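Tavside opens Ukham showroom with wall and floor coverings for family homes

Tavside, the wall and floor coverings retailer, will open a showroom in Ukham in April. It is the company's fourth shop and its largest, with 206 patterns on display and samples to take home free of charge.

The shop takes over the former Mallier furniture store on the high street, which has stood empty since the business moved out of town. Work on the building included a new shopfront, a step-free entrance and repairs to the roof. The upper floor will be used for storage and a small office.

Nine full-time jobs have been created, and all but one of the posts have been filled by people living in or near Ukham. Applications for the remaining post, a trainee fitter, are still open.

Anselmo Paredes, managing director of Tavside, said: "We have had customers driving over from Ukham for years, and a lot of them asked when we would open something closer. The building came up at the right time. It needed more work than we expected — the roof in particular — but we are pleased with how it has come together."

The showroom will carry the full Llorente range of wallpapers, along with printed mats, vinyl flooring and borders. Florals remain the company's best sellers for bedrooms and playrooms, while brick and stone patterns are mostly bought for hallways and kitchens.

A measuring service will be offered within a 4-mile radius of the shop. Customers who book a fitting during the opening month will have the cost of measuring taken off their final bill.

The doors open at 9am on the first day, and the first 100 customers will receive a voucher to spend in store. Parking is available behind the building, with access from the side road.

Tavside's existing shops will keep their current opening hours. Orders placed at any branch can be collected from Ukham once the showroom is open.

ENDS

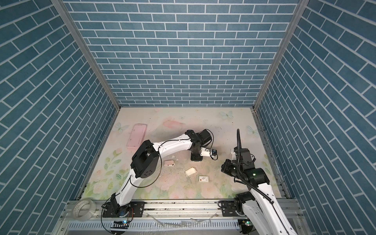 Blue brick-pattern wallpaper with a cream mat printed with pink roses and light blue butterflies.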